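Harawira Handling Project: progress report to the Wevia Fund
Second report, covering the spring work
Prepared by Coralie Lockyer

Hi Orest,

You asked for the short version first, so: we've spent less than planned, we're one arm behind where I said we'd be, and I'd like to move some money between lines before we buy anything else. The rest of this is me explaining that last part.

When we wrote the application we budgeted for two robot arms up front and treated the hand-held grippers as a small extra. I had it backwards! The hand-held ones are where nearly all our recording gets done now. Flynn and Tipene can set up a task, run it over and over, change the objects and go again, all while the one arm we do own is busy (or being fixed, more on that below). We've got 3,602 recorded runs on the drive as of this morning, and I'd guess very few of those would exist if everybody had been waiting for a turn on the arm.

Most of the current tasks are pick-and-place out of bins. We went with light, awkward things on purpose, because the Drorow people who'll use the results handle a lot of light, awkward things. 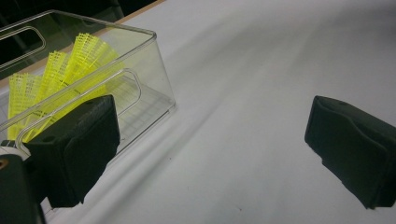
3 min read

The neon yellow plastic shuttlecocks have been a real favorite. They lean into each other in the bin, and the open mesh skirts give the gripper something much fussier to deal with than a block. The clear bin matters too. Rawiri wanted solid gray ones, and he has a point about reflections, but the warehouse bins are clear and I'd prefer to find out about the trouble now. We'll do a smaller set in gray so we can compare.

OK, money.

The gripper pads are wearing faster than I budgeted for. I had put down one set per gripper for the whole year, which was plain optimism on my part. Rawiri has been keeping a log of when each set gets swapped, and going by that we need $800 for pads and fittings to get through to December. I'd like to take it out of the travel line, which we've barely touched.

The second arm is the bigger question. The quote from Hellel came back $2,000 over what we'd set aside, mostly for the mount and the longer service plan. I asked if we could drop the service plan and they said sure, but after what happened with the first arm I'm nervous about doing that. (A wrist joint went, and we lost 7 working days to shipping it back and forth. Tipene handled it very patiently. I did not.) My preference is to keep the plan, put off the purchase until the next payment comes in, and buy two more hand-held grippers in the meantime. They fit inside the existing equipment line, so there's no new money in this.

What I need from you:

A yes or no on moving the $800 from travel to consumables.
Your thoughts on delaying the second arm. Hellel will hold the price until the end of next month, so there's a bit of room but not loads.
Whether the extra grippers count as equipment or supplies under your rules. I read the guidance twice and came away with two answers.

Still to come before the next report: the gray bin comparison, a first round of trials on the arm using the hand-held recordings, and a storage plan, as the drive is filling up quicker than any of us expected. Flynn is pricing that now and I'll send you his numbers separately.

Mornings are best if you'd like to call. I'm usually at my desk by 8:30 and in the lab after lunch, where I can't hear my phone.

Thanks, Orest,
Coralie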